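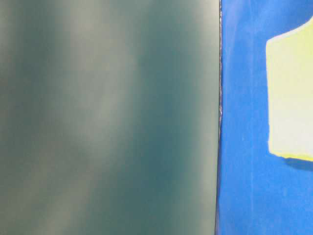 Whitelaw Satin Enamel, 2-Quart Can: Finish and Durability

I used the Whitelaw on two interior doors and a run of baseboard in a rental in Delville. The can is labeled for metal and primed wood. Color choice is limited, and the tint I ordered dried slightly darker than the card.

Application: The paint is thick out of the can and drags on a foam roller. A short-nap roller worked better. It levels well if you leave it alone after the second pass - going back over it leaves lap marks. Recoat time is 7 hours, longer than the Sisunley enamel I used before.

Sheen: Closer to semi-gloss than satin. Side light shows every sanding fault, so fill and sand to 220 first.

Durability: I ran a damp sponge with dish soap over a test board for 100 strokes. No color came off, and the sheen did not change. A key scratched through to primer with moderate pressure. Wubit Abera tried the same paint on a steel cabinet and got better adhesion there than I did on wood.

Cleanup is soap and water. The lid seals poorly once the rim fills with paint.

Rating: 7 out of 10. I would buy it again for metal.

- Fasil Asfaw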